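4. Setting up the open-day demo

I run this one at Tosley every February, so these are my own steps – change what you like.

1. Start Saludo on the big screen and load the living room.
2. Wait for the floor tiles to show up before you touch anything.
3. Set the visitor run to 4 minutes.
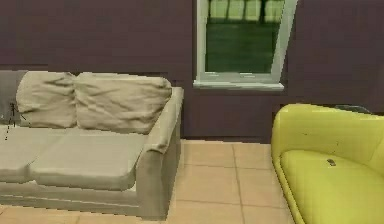

Braltus, our planner, needs a target before it will move. Type one in, or let a visitor pick (kids love this part!). I usually go with the small dark thing on the seat of the yellow-green armchair, and I save the sofa for the second run.

4. Press Run and step back from the keyboard.

Note: Reset between visitors. Rodrigo Bustamante skipped it once and we had a very long queue.

Caution: Don't load a second room while a run is going – it'll freeze, and you'll be restarting with people watching.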